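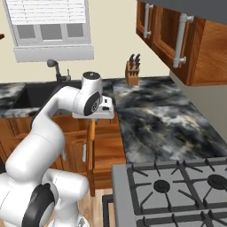 Toltley Consent Notes: data card

Contents
743 short case notes on consent to treatment, written for teaching medical ethics and the law of medical practice. Each note is one plain text file in British English. The longest runs to 885 words.

Fields
note_id, setting, capacity, who_consented, outcome, commentary

The capacity field takes one of three values: present, absent, disputed. A blank means the annotator left it open. Do not read a blank as absent. 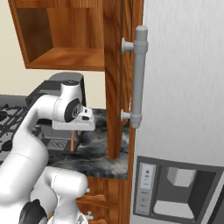

Hywel Pumphrey and Jocelyn Navarro
Last revised in February

Annotation
Both authors labelled every note separately. They disagreed on capacity in 69 notes, which are marked disputed and keep both commentaries. Firdevs Ağca checked the legal terms.

Known gaps
Only 13 notes deal with patients under sixteen. Emergency treatment without consent is covered thinly, and dentistry is left out.

Use
Teaching and text classification research. The notes are composed cases and give no legal advice. Rulings cited in the commentary field may have been overtaken by later ones.

Corrections
Send the note_id and the proposed wording to Rodel Ignacio.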